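# Zitutach Sink Kit: can an arm do the dishes yet?

Sort of! And we think the "sort of" is worth a page of its own, seeing as it's the first thing everybody asks us.
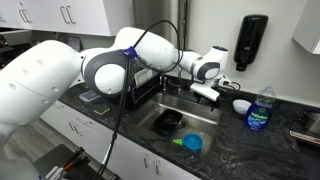 Dishes are a rotten job for a machine. Bowls roll, plastic tubs float, soap makes everything slick, and a steel basin throws reflections all over the place. A shop floor is kinder (same part, same bin, all day long), and our Plestlow customers have had arms loading trays there for a while. Kitchens are catching up, and it's been a blast to watch.

**What it does well today**

- Picks cups, bowls and food containers out of a sink
- Stands plates in a rack, one at a time
- Starts over by itself after a missed grab

**What it still can't do**

- Scrub. Baked-on cheese wins every time
- Stacked glasses, or anything under cloudy water
- Hurry. Our May test load was 13 pieces and took 30 minutes

In that same month we logged 80 pickups with the Denham fingers and 8 of them were drops, mostly wet lids. The softer Vieira fingers hold lids better but they're clumsy with forks, so pick for your own dishes.

**In the kit:** one pair of fingers, cable ties and wraps, the pickup software, and a printed setup guide. Arm sold separately. Leave slack in the cables at the elbow, more than you'd think!

Setup calls are Tuesday afternoons.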